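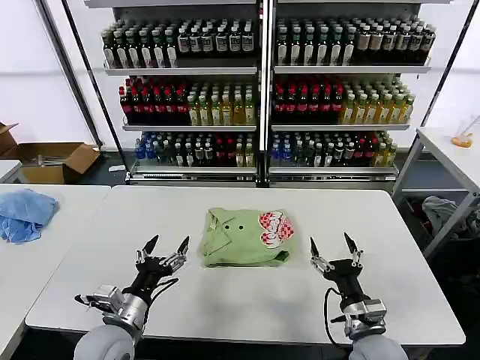

Shirt folding on hold at Honholm after grip fault

Well, we had a scare in the Honholm lab this November, and I promised I'd write it up. Our two-armed folder, Barkel, was working through a run of 100 folds when the left hand stopped letting go. The software said open, the fingers stayed shut, and the arm kept pulling! Shahzad Talpur hit the stop button (thank you, Shahzad) and we got away with one stretched collar and some frayed nerves. 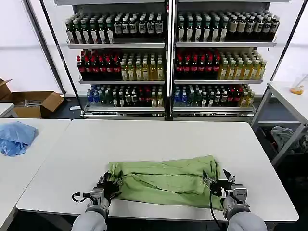

Barkel with a green garment held at both ends.

I went through the log that night, all 399 lines of it, and the hand had been reporting a bad finger position for about 70 seconds before anyone noticed. The warning was there, just on a screen none of us had open. I'm still a bit annoyed with myself over that one.

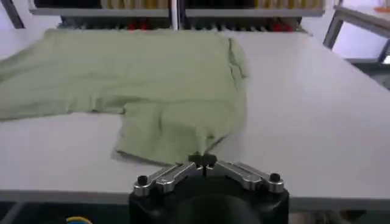

What changes now

Folding is paused until Mikuš has checked both hands. After that, any position error stops the arms right away, and we'll keep 2 people in the room for every run. If you're booked on Barkel, drop me a note and I'll find you a new slot.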